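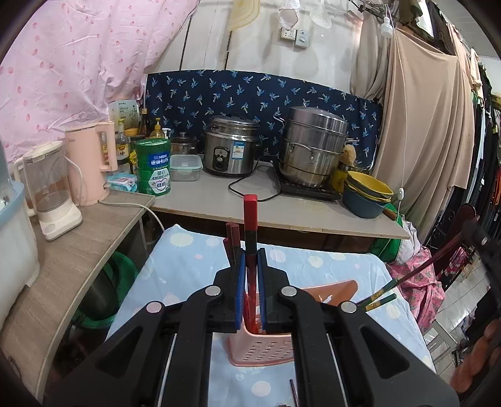
Last changed: January, 4:45 pm, by Apostolos Kontogiannis

Home | Projects | Reports | Contact

Stillesthorpe Shared Kitchens: Interim Report, Second Period

This report covers work on drainage and hot water at the Stillesthorpe and Privville kitchens. Spending on equipment is reported separately in the annex already sent.

1. Drainage

The old floor drain at Stillesthorpe was replaced in full. The new line runs 7 meters to the outside trap and has a steady fall along its length. Two cleanouts were added, one at the wall and one at the trap. A flow test with both sinks discharging showed no backing up. The floor around the drain was patched and sealed — the final coat has yet to be applied.

At Privville the survey found that the line passes under the neighboring store. The owner, Hanura, has agreed in writing to access outside business hours. Digging has not started.

2. Hot water

Perron delivered the replacement heater for Stillesthorpe four weeks behind schedule. It has been installed and set to 60 degrees Celsius at the tank. Mixing valves limit the hand sinks to a lower temperature. Readings at the farthest tap were stable over one week of normal use.

The Privville heater was inspected and kept in service. One relief valve was replaced.

3. Use of the kitchens

Stillesthorpe recorded 88 bookings in the period. Evening slots were full; morning slots were not. Bookings at Privville were held level until the drainage work is done, and up to 45 may have to be moved when the floor is opened.

4. Budget

Labor costs are within the approved line. Pipe and fittings came in under estimate. The late heater caused one extra plumber visit, charged to contingency. We ask that the unspent pipe money be carried forward to Privville, where the trench will be deeper than planned.

5. Next period

Final floor coat at Stillesthorpe. Trench and new line at Privville, subject to the access dates from Hanura. Revised drawings will be sent before digging begins.

2 comments | 4 shares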